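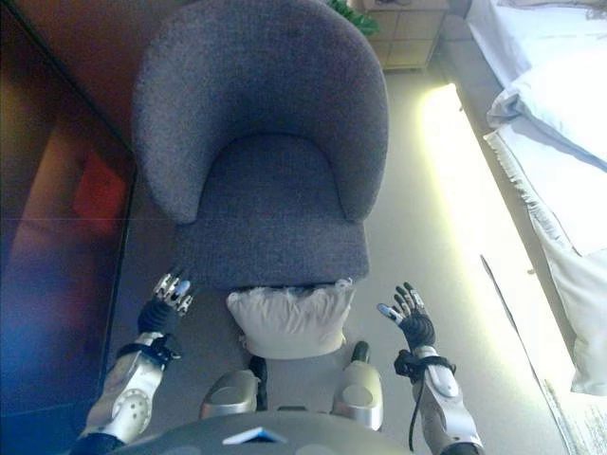
## Progress report: working rules for humanoid robots in furnished rooms

Prepared for Partington, 25/02/2025
Tiago Coelho, Trinder

### Where we are

The rulebook is in its second draft. It has 23 rules, down from the longer list you saw in September. Most of the cuts were duplicates. Clem Tamihana merged the soft-goods section with the one on seating, so a pillow in front of an armchair now falls under one rule.

We logged 526 pick-and-place attempts at the Clomcombe site this period. Every attempt has an operator note, and 100 of them were reviewed a second time by someone who was not on shift.

### Rules changed this period

- **Open hands on approach.** Fingers stay spread until the operator calls the grasp. The old wording let the hand close early.
- **Cables at the wrist.** Any external cable is bundled and tied at the forearm before power-up. The shift lead checks it and signs.
- **Reflective surfaces.** Glass and screens near the work area go on the room sheet, along with any strong light on the floor.
- **Loose items on the floor.** Paper and boards are either picked up or written down before a run starts. We had this as advice before — it is now a requirement.

### Problems

Eight attempts were stopped by hand. Five were operators being careful and three were real rule breaches, all on the cable rule. Retraining is done. The stop form is still too long and people fill it in late.

Illel has not sent comments on the draft. We need them before we can fix the wording on stopping distance near beds, where bedding hangs to the floor and the side of the bed is hard to judge.

### Next

1. Shorten the stop form to one page.
2. Get Illel's comments, or go ahead without them if you agree.
3. Run the second-review check on the new cable rule.

Spending is within budget. No change to the staffing plan.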